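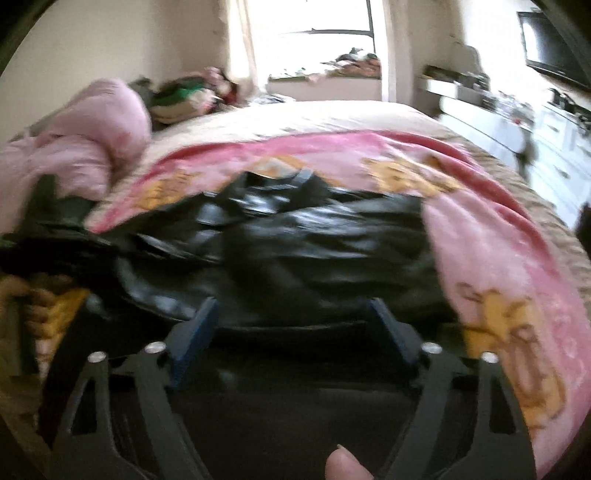
Babatunde Tamuno told me early on that if you can't do the chore yourself through the gripper, you have no business expecting the robot to pick it up from you. I've repeated that line to every newcomer since!

Teaching by demonstration (you'll also see "learning from demonstration") means a person does the job and the robot learns from the recording. There are a few ways to go about it. You can grab the arm and move it along, you can steer it from a distance with a controller or a second arm, or you can skip the arm altogether and carry the gripper around in your own hand. I'm partial to the last one – it goes anywhere you can walk, bedrooms included, and soft stuff like bedding and clothes is where I think it shines.

My own start was at Hollis, on a set we called Stedov. We kept 347 demonstrations, and Sibel Işık threw out 84 more where the fingers had drifted out of view. Ouch. 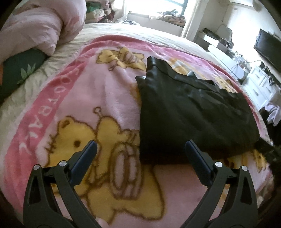 Does the person demonstrating need to know how to program? Most don't, and some of the best ones I've worked with never wrote a line of code. Steady hands and a bit of patience go a lot further.

Remote control has its fans too (Szabolcs Balogh swears by it), mainly for heavy arms. You feel less through it, though, so the first hour is usually clumsy – mine certainly was. See also: kinesthetic teaching, teleoperation, imitation learning.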